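Plernent Kids – Build Pages

How We're Building a Robot Arm in a Shared Workshop

By Maeve Mac Suibhne

Quick one this month, glue is drying and I have to get back to it. So. Robot arms! You have seen them on TV, building cars. Ours is much smaller. It lives at the Sundbridge workshop, where people share tools and benches and, sadly, one good screwdriver.

What is a robot arm?

Think of your own arm. Shoulder, elbow, wrist. Each one is a joint, a place that bends. A robot arm has joints too. Inside each joint is a motor. The motor turns, the joint bends, the arm moves. Ours cost 105 dollars in motors and the rest was scrap, mostly shelf parts.

No muscles. No brain either – the thinking happens in a computer next to it.

Now wiggle your fingers. You have five. Our robot has two! Two long black fingers that open and close like kitchen tongs. The hand part is called a gripper. Two fingers can do a lot. Try it at home: pick up a spoon with just your thumb and one finger. Now a sock. Now a grape (don't squash it).

How does it know how hard to squeeze?

Good question, and we got it wrong for weeks. Squeeze too hard and the peach is jam. Too soft and it drops. So the motor in the gripper checks how hard it is pushing. When something pushes back, it slows down. When the push reaches the number we picked, it stops and holds.

Our first number was 70. Way too much. Goodbye, paper cup. Now we use 12 for soft things.

That number isn't pounds or anything, it's just our own scale. You can make up a scale too, as long as you stick to it.

How does it see?

There is a small camera near the gripper, down by the wrist. Imagine having an eye on your wrist! You would look down and see your own fingers, and whatever is under them. When the arm moves, the view moves too, and sometimes it goes blurry. Same as when you run with a phone.

To a computer, a picture is only a big grid of colored dots. It doesn't know "apple." Somebody has to show it lots and lots of pictures and tell it wich part is the apple. We did 102 pictures one wet afternoon. My eyes hurt.

Practice time

We practice with things from the kitchen. Fruit is great because every piece is a different shape. Round ones roll off. Long ones tip. A bowl is harder than it looks, becuase you have to get the fingers on either side and not bump the rim.

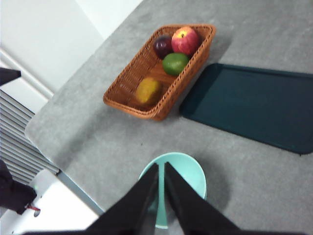 We go slow. One small move, stop, check, next move. If it misses, we write down where it missed and change one thing. Only one! Change three things and you won't know which one fixed it.

Our arm is nicknamed Stustanik, don't ask, it was a vote.

Staying safe

Keep fingers, hair and sleeves away from any moving arm. Know where the off switch is before you turn it on. Grown-up in the room, always. Even small motors pinch. I have the blood blister.

Try it yourself

Two rulers, one rubber band, a bit of folded card between them at one end. Wrap the band around that end. Squeeze the other end – gripper! Pick up a pencil. Then something round. What slips? Stick a bit of sponge on the tips and try again.

Next time: wires, and the day I plugged one in backwards.

Last updated: December

We use cookies to remember your page settings. OK / No thanks

Contact Plernent Kids | Copyright Plernent | Back to top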